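Search the notebook
Go
Advanced

Wainwright workshop notebook
January, Sunday, started 9.15 a.m.

Breath tester checks ahead of the school fixtures. Howard Lightfoot in until noon, me all day.

Carried on from Friday's page. The four handheld testers the school lends out to stewards came back in one bag with no note. Two had flat batteries. Charged those overnight and left the other two alone so we could see what state they were really handed over in.

Bench gas is the new cylinder, number 3257. Regulator from the old one, new washer. Leak check with soap solution, no bubbles after a couple of minutes. Let everything warm up with the heater on before taking any readings.

Tester A — reads on the line at the low setting, slightly high at the middle one. Same again after a rest. Happy to pass it.

Tester B — slow to clear. After a sample it wanted almost 40 seconds before it would accept the next one, and the school's sheet tells stewards to allow 20. Nothing wrong with the number it gives, but at a busy gate someone will get impatient and press the button again, which starts the wait over. Put a label on it for now.

Tester C — would not zero. Howard opened it and found the inlet gasket folded over on one side. Flattened it, no better. Replaced it from the Susanel kit and it zeroed first time. Needs a full run tomorrow before I sign for it.

Tester D — passes, but the display is dim. Readable indoors. Have not tried it under floodlights.

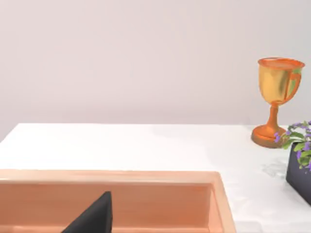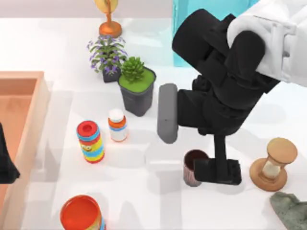
Pauline Gosling asked: can a steward use one of these readings to send a pupil home from a match?
Only as a reason to call the duty teacher. The school's policy leaves the decision to the teacher and a parent has to be rung either way, so the reading goes on the form along with what the steward saw and the time.

After lunch went through the mouthpieces. Box says 100 and the seal was broken, so I have treated it as a part box and asked for another. The Emau ones fit A, B and D properly. On C they are loose unless you push them well home, and a loose one will let air past and read low. The Sturov ones grip better but are harder to get off with cold hands. Have put Sturov with C only and written it inside the lid of the case.

Mouthwash test, as we had the bottle out. Howard rinsed and blew straight away into A and it read well up, then dropped to nothing after a quarter of an hour. Same as last year. The stewards' sheet mentions eating and drinking but says nothing about mouthwash or throat spray. Suggested wording for the sheet:

"Ask if the person has used mouthwash or a spray. If so, wait fifteen minutes and test again. Stay with them while you wait."

Pauline to decide whether that goes in. She also wants the column for the second reading made wider, as people have been writing it in the margin and the copier loses it.

To do
Full run on C, low and middle settings
Ask Susanel about the slow clearing on B, and whether it is the pump or the sensor
Try D outside after dark
Order mouthpieces, both sorts
Return Howard's small screwdriver — it is in my coat

Gas off at the cylinder 4.40 p.m. Regulator left on.

Recent entries
Gasket stock and where it lives
Steward sheet, second draft, with Pauline's changes
Cylinder changeover
Battery life on the older testers
Sturov mouthpieces, first try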